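Notebook, manipulation group
Student project: household tools sorting
February, started 9:40

Continuing from the last entry. Piyumi has the gripper side this week and I have the demonstrations and the labels. Sabina Sivakumar is away until the afternoon, so the camera calibration is the one from before the break. I checked it against the printed grid and it still holds well enough to keep going.

State of the data this morning: 812 clips on the Orkuvora drive, of which 332 have been looked at by a person and given a label. The rest only have whatever the script guessed. The script is bad at long thin things. It calls nearly all of them "stick" and moves on. That is a problem for us, as the whole task is long thin things in a box: brooms, mops, poles.

Plan for the day
Relabel the broom clips by hand.
Decide where a grasp starts and where it ends, and write it down so Piyumi and I stop doing it two ways.
Run the policy overnight if the first two get done.

On the second item. Up to now I marked the start of a grasp when the first finger touches the handle. Piyumi marks it when the hand has closed. On a mug the difference is a few frames and does not matter. On a broom people slide the hand along the handle before they settle, and my start can come a full second before hers. We went through 24 clips side by side and agreed to use hers. I will have to redo mine. For two-handed grasps we take the start from whichever hand closes last.

Also agreed: a regrasp in the middle of a lift gets its own label and does not end the lift. If the tool goes back down into the box and the hands let go, that is the end, even if the person picks up the same tool again right after.

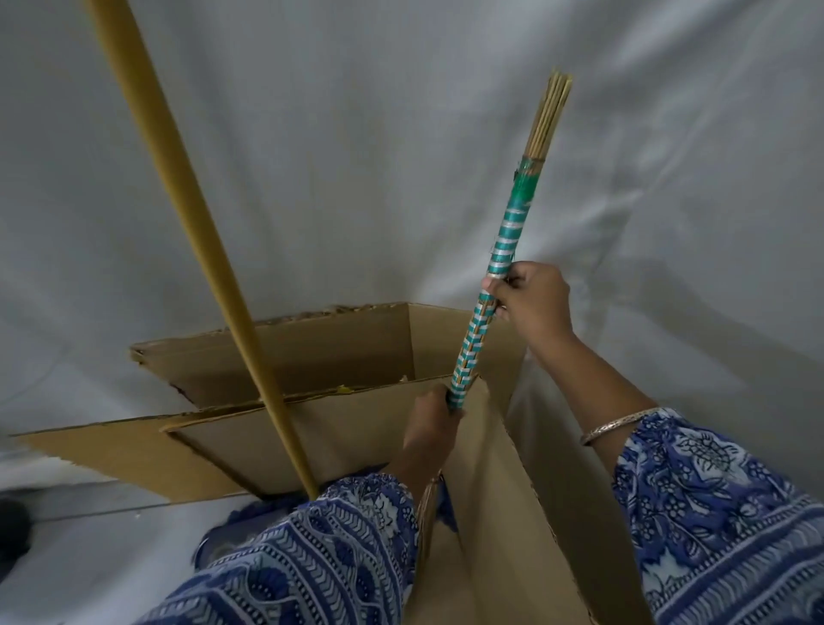
The harder question is what to do about the lower hand. With an upright broom the upper hand steers and the lower hand takes the weight, or at least that is how it feels when I do it myself. Our arm has one gripper. Piyumi wants to train on the upper hand only and throw the lower one away. I think we lose the tilt if we do that, because the angle of the handle comes from both hands together. For now we keep both tracks in the file and only feed the upper one to the model. Costs us disk space and nothing else.

11:15. Tried the Gronder fingers on the practice broom. The flat pads slip when the handle turns. The handle is not a clean cylinder and the pads only meet it along a narrow strip. Swapped to the soft pads Piyumi cast last term. Better, but they leave the handle hanging at an angle if the grip is too far from the middle. Noted the grip height on the sheet taped inside the cabinet door.

Occlusion is the other thing. When a tool stands in a box, the bottom end is out of view and the tracker makes up a tip position. It put one well below the table. I turned off tip tracking until the tool is clear of the box edge and interpolate nothing before that. Gaps are fine. Wrong numbers are worse, and they cost us most of January.

Lunch.

1:50. Sabina back. She does not like the old calibration and will redo it before the overnight run. She also asked why the labels say "broom" in some files and "brush" in others. No good reason, I typed both. Changed everything to "broom" and kept "mop" separate. Left "pole" for anything where the working end can't be seen, and it can be changed later by someone who has watched the whole clip.

3:20. Relabeling is slow. Stopped at clip 2134 (the numbering has holes in it from the deleted sets, so this is not as far along as it sounds). Piyumi took over the next batch.

5:05. Calibration done, Sabina happy with it. Overnight run started on the Tavares machine with the new grasp rule and upper hand only. Same learning rate as last time so we can compare.

To do
Finish the broom relabels.
Ask Drastico about more of the soft casting material, we have enough for one more pair.
Piyumi to move the grasp rule from this page into the readme.
Check the run before anyone restarts that machine.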